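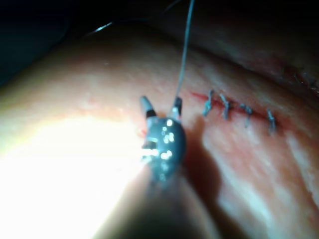 Radwa Naciri asked at the Sunday briefing what remains for the bedside assistant to do once the Sestula system places the stitches, and whether the second assistant would still be needed. Section 6 sets out the revised duties.

6. Staff Duties During Automated Suturing

6.1 Before starting
1. The surgeon selects Assisted or Automatic on the console and states the choice aloud.
2. The assistant confirms the suture material and enters the lot number.
3. The scrub nurse places spare needles within reach - never on the instrument cart.

6.2 During suturing
4. The surgeon remains seated at the console with one foot on the hold pedal.
5. The assistant watches thread tension and calls "hold" if the thread catches.
6. After each knot, the surgeon accepts or rejects the stitch before the next one begins.

CAUTION: Do not reach between the instruments while the console shows Automatic. Press Hold and wait for 2 tones.

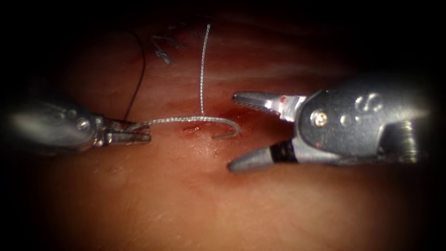 Who is responsible for a stitch placed in Automatic?
The surgeon who accepted it at the console. The record carries that person's name.

6.3 Changes to staffing
The second assistant moves from retraction to needle counts and record keeping. No position is removed under this section. Staff who have not completed the Ledesma course work in Assisted only.

NOTE: Report each rejected stitch on Form 719 before the end of the shift. Send questions about duties to Azucena Rosales.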